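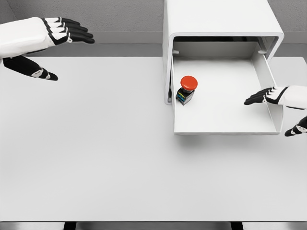
Plavenel Practice Table: Gallery

Welcome, and thank you for stopping by the gallery! We put this page together after so many of you wrote in to ask what the Plavenel practice table looks like once you get past the order form and the price list. Plavenel is our simulated workbench for two-handed robots, made in Wilham by a small team at Cheema, and it gives your robot a place to try out everyday reaching and handling jobs long before you clear off a real bench for it. The picture that opens the page comes from the rendered scene we call Button and Box, which is the one most new customers load on their first afternoon, and the notes below all belong to it. Take your time, and get yourself a cup of coffee if you like. We do tend to go on a bit.

Button and Box
A red push button of the emergency-stop kind sits inside a big white open-fronted box, and the robot has both hands open. The right one is already reaching into the box while the left is still well away from it, over the table.

The button
We went back and forth on what the first object ought to be, and we kept coming home to this one. It has a round cap on a black base, with a short silver collar in between, so there is a wide part, a narrow part and a squared-off part all in one thing. That makes for a nice bit of variety when you are working out where the fingers ought to go. We also just like the color! Against all that white it is very easy to find, both for you at your desk and for whatever vision software you are running.

The box
The opening has a thick, rounded rim, and the floor inside has a raised lip along the front, so it works a little like a shallow tray. That lip is worth remembering when you plan your path out. A hand that comes straight forward and low will have the lip to think about, and we would much sooner you found that out in Plavenel than on your own equipment. The back of the box falls into shadow, too, and we left it that way on purpose when we set up the lighting. Cupboards are darker at the back, and shelves are as well, and it seemed a shame to pretend otherwise.

The hands
White shells, black fingertips, and a thumb that sits apart from the fingers. You are welcome to use the pair that comes with the kit for as long as you like, and many of our customers never change them. If you have a hand model of your own, the import page will take you through it in plain steps. Please do set the joint limits before you press Run (we have all forgotten at one time or another, and the fingers end up in some very odd places).

The table
Plain white top, gray wall behind. We have been asked a few times whether we might add a wood grain or some clutter, and both come with the Trimville add-on, which has 30 tabletop finishes and a drawer full of odds and ends to scatter about. For the basic kit we prefer to keep things calm. When a grasp goes wrong on a clean table, you have a fair chance of seeing why.

The light
Soft and even, with gentle shadows under the box and the button. You can turn it up or down with the slider, or move it to one side, and if you are training a model we do encourage you to play with it a good deal. The Save Lighting button keeps your favorites so you can come back to them.

What comes with the kit
Your license covers 80 scenes, Button and Box among them, and each one has its own starting poses for the left and right hands. You may also record up to 3000 runs per project before the storage fills, and older runs can be moved to your own drive whenever you please. A new batch of scenes arrives every September, at no extra cost to anyone with a current license.

Trying it out
There is a free trial that lasts 20 days, and Button and Box is part of it, exactly as it comes in the full version. Download it from the Plavenel page, open the scene list, and choose it from the top. The first load can be slow on an older computer, so give it a minute or two. After that it should open quickly.

Using our pictures
Schools, clubs and reviewers are welcome to use the picture on this page in a handout or a write-up. We only ask that you mention Plavenel by name and leave the colors as they are. A larger copy for printing is on the downloads page, and if you need a different angle, write to us at the Wilham office and tell us what you are after. We are usually happy to render one for you, though it may take us a little while in the busy season.

Send us yours
If you have set up a scene of your own, we would dearly love to see it. Use the Share Scene command in the File menu, add a line or two on what your robot is up to, and tick the box that lets us post it. We read every note that comes with them.

More from Plavenel: Scene List, Import Your Own Hands, Trimville Add-on, Free Trial, Contact Wilham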